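Grid Work

Episode 700 called for the yellow cube over taped brown paper, the yellow plate waiting in its cell.

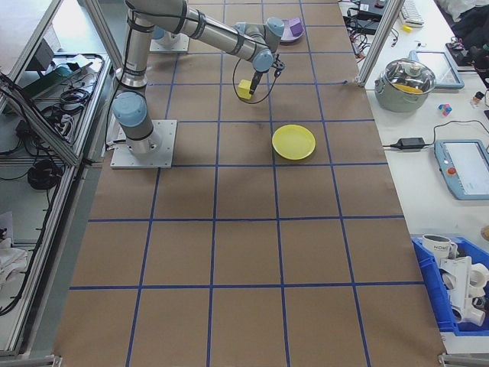

Jintana Thammasiri objected that the cube's starts were too alike, and that a policy trained on them would learn the table instead of the task. She wanted every start drawn from a list.

Kittipong wrote the list that evening. It gave a cell, a yaw angle and a seed, and after 17 episodes he stopped reading the seed aloud. Pasora wanted 1,347 by the end of May — failures kept, labeled, never trimmed.

He homed the arm, opened a new log and typed the next cell.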